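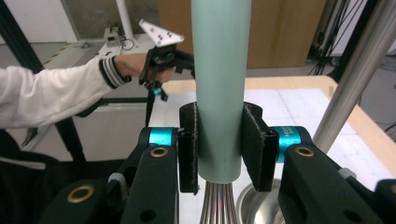
Whisk handle between the pads, wrist camera, right gripper.

Povilas,

On June's grasp-width thread you wrote:

> The width estimator in Toom reports a stable grasp on the whisk, then
> drops to "lost" for 4 frames and recovers. I see no change in the motor
> current over the same interval. Is the filter too slow, or is the
> segmentation giving up on the handle?
>
> – Povilas Dzene

I think it is the segmentation. The handle is a matte, pale green cylinder and masks cleanly against the black pads. The wire loops below it do not. They are thin and shiny, and the mask tends to leak down into them. When it does, the fitted cylinder axis tilts, the width goes out of range, and the state machine reports "lost" although the fingers have not moved.

I replayed 2,699 frames through the Bovach branch with the fit restricted to the region between the pads. The dropouts went away. Two changes:

1. `fit_roi` now comes from the finger kinematics and no longer from the previous mask.
2. `lost` requires both a bad fit and a change in motor current. Either one alone sets `uncertain`, and the planner holds position.

The cost is latency. The extra current check waits up to 90 ms for a matching sample, so a real slip is reported later than before. Zahira Menon wants that below the planner tick. I have not found a clean way to do it while the two streams are on separate clocks.

One open item: the steel bowl on the table. Reflections near its rim sometimes get picked up as a second wire cluster. With the new ROI this no longer affects width, but the object tracker still sees it. A-yeong, does your tracker patch cover this case?

The branch is `width-roi`. Please run it with `--replay-window 200` before commenting on the thresholds – the default window hides the dropouts.

Marthinus Mnguni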